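Dresmont leases its hand-held grippers, and the equipment planner there says the decision came down to one line in the budget.

"We priced buying at 1696 dollars a unit, before spares," she said. "The pads wear. We go through a set every 30 days."

The Lilside office started with five units in June. She had asked for more, but the supplier, Grenditz, wanted a longer term on anything over that.

What would she do differently? "Order spare pads with the first shipment. We waited, and two units sat in a drawer."

Next year's plan sets aside 55 hours of staff time for training, which was missing from the first budget. A robot arm is on the list too, but she won't put a figure on it yet. "I want to see the service contract first. The arm is the easy part to price."

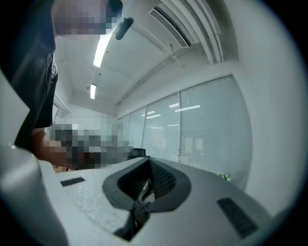

*A hand-held gripper in the office, seen close up.*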